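Section 4. Loading a trail route on the Driltitard

Read before first run. Takes 15 min, less if the watch is charged.

1. Charge to at least 40 percent. Below that the route sync stops.
2. Open Plultach on your phone. Pick Routes, then Trail.
3. Find the Grecu Ridge loop or draw your own. Waypoint limit is 197.
4. Hold the watch near the phone, press Send. Wait for two buzzes.
5. Step outside, clear sky, stand still til the GPS icon goes solid.

Note: older watches (firmware 1587 and down) need a restart after step 4. Hold the side button.

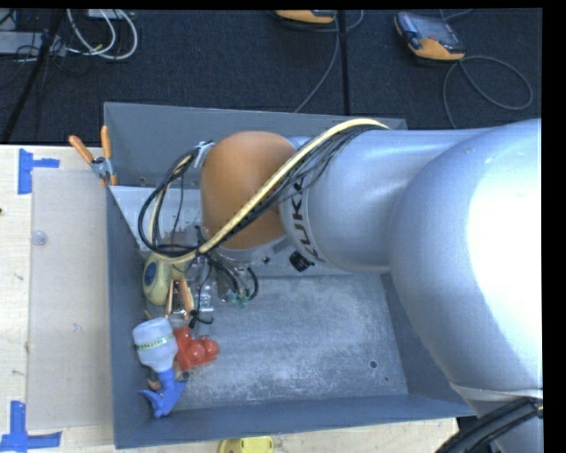 Can I switch routes in the middle of a run?
Pause first, then hold Lap and scroll to the new one. Your time and distance carry over.

6. Set the off-trail alert. Hills with tight switchbacks, go for Wide or it buzzes the whole way up.
7. Press Start. Run.

CAUTION: Don't rely on the watch alone in fog or after dark. Carry a paper map and a headlamp.

CAUTION: Wet rock. Look at the trail, not the screen. Stop to read the map page.

Route wont show? Delete it, send again from step 4.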